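Bollow Kitchen Starter Guide
Section 4: Sorting and Setting Out Your Vegetables and Fruit

Welcome to the fun part! If you've worked through Section 3, your table is clear and your pans have been wiped out, so now the good stuff can come out of the bags. This section takes you from a full shopping bag to a basket you can cook from all week.

Before you start

You will need:
One table or counter, wiped and dried
One open basket or bowl that lets air through
One saucepan with a handle
A clean dish towel
A kitchen scale (the one in the Bollow box reads in grams)

Note: If your scale shows ounces, hold the unit button until the display changes. All weights in this guide are in grams.

4.1 Unpacking

1. Empty the bags onto the table. Everything, even the herbs at the bottom.
2. Take off rubber bands, ties and stickers. Bok choy bruises fast under a tight band.
3. Put anything soft or split to one side. Most of it is fine for tonight's soup (see Section 7), so don't give up on it yet!
4. Shake loose soil off the roots over the sink.

Caution: Don't wash fruit you plan to keep. Damp skins spoil quickly. Rinse each piece right before you eat it.

4.2 Weighing

1. Place the empty basket on the scale and press the zero button.
2. Add your leafy greens until you reach 500 grams. That feeds two people for a couple of dinners, with a handful left over for noodles.
3. Take the greens out, press zero again, and weigh your citrus and peppers together. Another 500 grams is a good place to begin.
4. Write both numbers on the Drarner card at the back of this guide. My first card is still on my fridge – it says 1,132 grams in total and I was very proud of it.

Note: The basket should never be packed to the rim. Air has to move between the pieces.

4.3 Filling the basket

1. Lay long greens down first, on their side, with all the stalks pointing the same way. You'll be able to lift out one head without dragging the rest along.
2. Set round fruit beside the leaves, never on top of them.
3. Leave peppers for last. Pick each one up by its middle and turn it over to check the tip, where soft spots love to hide.
4. Keep the saucepan within reach so that tonight's vegetables can go straight in.

Woven wicker is my favorite for this job, especially with an open rim that's easy to grab. Greens and a tangerine look wonderful together in one, and you'll find you reach for them far more often when they're out where you can see them.
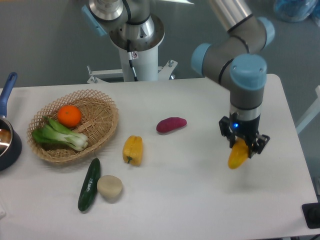 Leena Partanen wrote in to say that her bok choy always went limp by the second evening until she began wrapping the stalks in a barely damp towel and moving them to the fridge overnight, and she would like to see that added to the steps. Consider it added!

4.4 Overnight storage

1. Wrap the stalks in the dish towel, leaving the leaf tips free.
2. Move the greens to the crisper drawer. Citrus can stay in the basket.
3. In August, or any time your kitchen is very warm, move the peppers to the fridge too.

Caution: Keep the basket away from the stove and out of direct sun.

Continue to Section 5, Knives and Boards, or turn to page 18 for the Sarnarden noodle bowl, which uses up a whole head of bok choy.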